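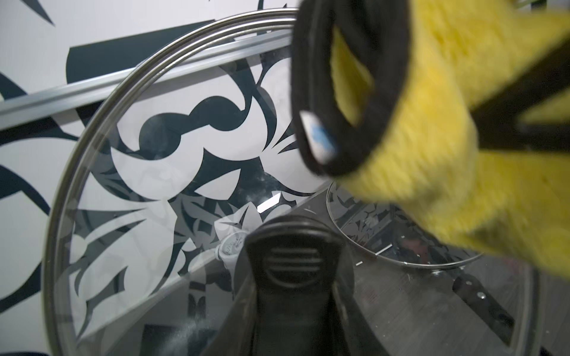
The **Prendon 27** is a lift controller made by Tirkinetti, a small firm in Derley. It decides which car answers which call, a job its early versions treated as a matter of opinion.

## Design

Gwenaël Deschamps drew up the first board as a replacement for relay cabinets in mid-rise buildings. Each unit handles up to seven cars and 20 floors. Door timing, levelling and fire service share one processor, while the safety circuit is wired separately, to the relief of inspectors.

## Reception

Mechanics liked the labelled terminals and disliked the manual, which ran to two volumes and had one index between them. Marin Karagiannis, reviewing it for a trade newsletter, called the menu colours "festive". Fault code 2233 – "car not where expected" – acquired a modest following.

## Later versions

A revision released in February added remote monitoring, and moved the reset button to the centre of the panel. The old panel is still sold for spares.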